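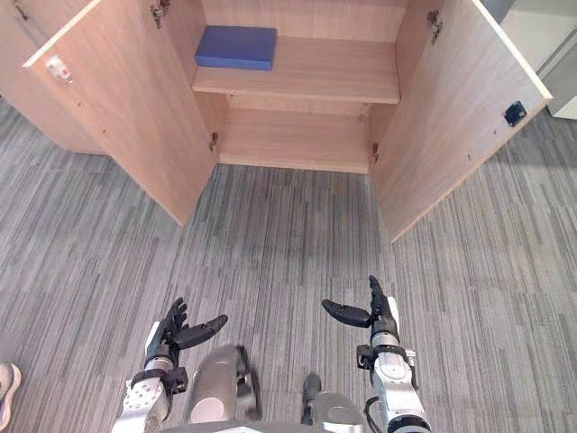
Minutes of the Furnishings and Storage Meeting
14 December 2024

**Present:** Kiều Tô (chair), Guido Guerra, Jawad Dogar, Bushra Soomro (minutes)
**Apologies:** Iqra Khattak

**1. Minutes of the previous meeting**

The minutes were approved with one correction. Under item 4, "reading room" should read "activity room."

**2. Two-door cabinet, activity room**

2.1 Mr. Guerra reported on the cabinet. It has one upper shelf and a lower compartment, with two hinges on each door. The lower compartment is empty, and the upper shelf holds only the flat blue box at the left end.

2.2 Ms. Soomro noted that the catches do not match. The left door has a white catch and the right door a black one. Mr. Dogar asked whether both should be replaced. It was agreed to leave them in place unless a door fails to stay closed.

2.3 The chair asked that the cabinet be kept for activity room supplies only. Paper stock will remain in the hall closet. Mr. Guerra asked that heavy items go in the lower compartment. Agreed.

2.4 The blue box will stay on the upper shelf until Ms. Khattak has confirmed what is to be done with it.

2.5 Members were reminded that both doors, when fully open, extend well over the carpet. Chairs are to be kept clear of them during sessions.

**Action:** Mr. Guerra to check the hinge screws on both doors. Ms. Soomro to write to Ms. Khattak regarding 2.4.

**3. Supplies to be moved**

3.1 Ms. Soomro presented the list carried over from August. It shows 147 items, of which 46 are marked for disposal. The chair asked that the disposal list be circulated before anything is thrown out.

3.2 Mr. Dogar questioned the entry for 100 card folders, which he believed had been used. Ms. Soomro will check the entry.

**Action:** Ms. Soomro to circulate the disposal list and correct the folder entry if needed.

**4. Labels**

A quotation from Pusel for 80 adhesive shelf labels was received. Mr. Dogar preferred printed cards in holders, which can be changed. No decision was reached, and the item was carried forward.

**5. Other business**

5.1 The Sastham group has asked for shelf space in the activity room. The chair will reply once the supplies under item 3 have been moved.

5.2 Mr. Guerra requested a second key to the hall closet. Approved.

The date of the next meeting will be set by the chair.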